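What the Second Robot Costs

Budgeting for a humanoid in a furnished-apartment business, one line at a time 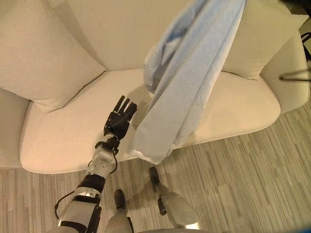

The purchase price is the number everyone asks for first, and it is the easiest one to get. A dealer will put it in an email the same afternoon. The rest of the budget takes longer. At Milcombe, a company that manages 594 furnished short-stay apartments, it took from the first planning meeting in May to the middle of summer, and the spreadsheet was still changing when this article was written.

Milcombe wants robots for the part of a turnover that comes after the cleaning: picking up used towels and throws, squaring the cushions, folding what can be folded and carrying the rest to a cart. Cleaning crews do that work now. They are paid by the unit, and the company's own time sheets show that loose textiles eat more of the visit than the bathrooms do. The question on the table was whether to move that work to a machine, how many machines to buy, and what else would have to be paid for before the first one did anything useful.

The company settled on 2 robots to start. One would have been cheaper, but a single unit that goes out for service stops the whole trial, and the operations office did not want to plan a schedule around that. Three would have meant hiring a second technician. Two was the number that one trained person could look after in a normal shift.

Starting with the task list

The first useful document was a list of jobs, written by the people who do them. Each line named the item, where it is usually found and where it has to end up. Towel on sofa, to cart. Throw blanket on floor, folded, to arm of sofa. Back cushions upright, seams down. The list ran to several pages and was then cut hard. Anything involving glass went. So did anything above shoulder height, anything in a shower stall and anything that needed a drawer opened first.

What was left was mostly living room and bedroom work with soft goods. Soft goods are forgiving in one way, as a dropped towel does not break. They are awkward in another. A towel has no fixed shape, it hides its own corners, and it changes every time it is touched. Buyers who have priced automation for boxes or trays should expect a different conversation with vendors about cloth, and a longer one.

Milcombe's planners asked each vendor to quote against the cut list, item by item, and to mark each line as working today, working with supervision, or not offered. Two vendors declined to fill it in. Bakke and Letico both did. The answers were more modest than the brochures, and the planners thought better of both firms for it.

Hands are a separate purchase

The robots quoted by Bakke come with a simple two-finger grip as standard. Multi-fingered hands are an option, priced per hand, with their own warranty and their own service interval. This surprised the finance side, which had assumed that the hands were part of the machine.

For fabric, the planners decided on the fingered version. The case for it came from the task list. Pulling a towel off a seat without dragging the cushion with it calls for fingers that can get under an edge, and smoothing a fold calls for something closer to a palm. A two-finger grip can pinch and lift, and for emptying a sofa into a cart it may be enough. Companies that only need pickup should price that first and see whether the difference pays for something else.

Hands also wear out before arms do. The quote from Bakke called for inspection every 500 hours of use, and the buyer has to decide whether to keep a spare on the shelf or wait for a swap by mail. Milcombe put one spare hand in the budget, for the right side only. The left will wait for the mail.

Cables deserve a line too. On many current arms some of the wiring runs outside the shell, and in a furnished room there are lamp stands, drying racks and chair backs to catch it. Ask whether a cable can be replaced on site, by whom, and what the part costs. Letico allows it with a half-day course. Bakke wants the arm returned. Neither answer is wrong, but they belong in different columns of the budget.

The practice room

The largest item nobody had planned for was space. Both vendors wanted a room, set up like a real unit, where the robots could be run repeatedly before going anywhere near a guest apartment. Milcombe first offered a corner of its linen warehouse. It was the wrong kind of place, with a painted concrete floor, strip lights and no furniture.

The company ended up taking one apartment out of rental for the trial. The lost income goes in the budget at the full nightly rate, less the usual vacancy. The planners argued about this, as the unit is in a building that is seldom full, but the accountants held to it and they were right to. A room that is being used for something has a cost.

Furnishing the room was cheap by comparison. It got the standard sofa, the standard bed and the standard towels, all out of existing stock. Using the real items matters more than it might seem. Milcombe buys its sofas pale and its back cushions loose, and both of those choices were made years ago with a human cleaner in mind. A loose cushion is easy to wash. It is also one more thing that moves when a machine leans on the seat.

Flooring came up as well. The company has three kinds across its buildings, and one is strongly patterned. Both vendors asked for photographs of all three before quoting. Buyers with a mixed portfolio should do this early, along with door widths, thresholds and the gap between the coffee table and the sofa. A legged robot needs somewhere to put its feet when it reaches forward, and in a small living room that spot is often taken up by a rug or a magazine rack. Milcombe's rule for the trial is that the floor in front of every sofa stays clear.

Software, support and people

The yearly software fee is where the two quotes were hardest to compare. Bakke charges by the robot. Letico charges by the site and counts a building as a site, which would be a poor deal for a company spread over many addresses. Milcombe asked for a price by the shift instead and got one, after some back and forth. It is worth asking. Price lists in this field are new and the sales teams have room to move.

Fleet scheduling was bought separately, from Wakov, which already runs the company's housekeeping calendar. Adding the robots as another kind of crew was a small change. Building a link to either vendor's own scheduler would have cost more and left the office with two calendars.

The people cost is simpler to state. One technician, full time, for the length of the trial. A share of a supervisor. Training for the cleaning crews, paid at their normal rate, so that they know how to stop a robot, how to clear its path and what to do when it sets something down in the wrong place. Milcombe kept crew staffing level for the whole period and shows no labor saving in the first year at all. A plan that needs savings in month one is likely to be abandoned in month two.

Insurance was a phone call and then a longer phone call. The carrier wanted to know the weight of the machine, who would be in the room with it, and whether it would ever be left running in an occupied unit. The answer to the last one is no, and having that in writing lowered the premium.

What the sheet looks like

With everything in, the robots themselves came to a little over half of the first-year figure. Hands, spares and service made up the next largest share, then the technician, then the room. Freight and setup were small. The planners added 20 percent on top for things they had not thought of. By the time the orders were drafted, part of that had already gone to a better cart, after the first one proved too tall for the robots to load from the standing position the vendor recommended.

The order is split. Bakke supplies the first robot and Letico the second, on matching terms, with the same task list attached to both contracts. Running two makes side by side costs more in training and spare parts, and the spares shelf cannot be shared. Milcombe's view is that it would sooner pay that now than commit a few hundred apartments to one supplier on the strength of a demonstration.

Payment is tied to the list. A third is due on delivery, a third when the lines marked as working today have been shown working in the practice room, and the rest after ninety days of regular shifts. Lines marked as needing supervision are tracked but carry no money. Each test is done with the company's own towels, dropped by a member of the cleaning crew wherever they like.

For smaller operators the same sheet can be used with most of the lines left in and the amounts cut down. Leasing is available from both vendors and takes the sting out of the first year, although hands are excluded from the lease in both cases and have to be bought outright. The room is harder to shrink. An owner with a dozen units cannot easily take one off the market, and sharing a practice space with another operator works only if both use similar furniture.

Milcombe will review the numbers at the end of the ninety days and decide on a second order then. The budget for it has a page of its own, with the hands already entered.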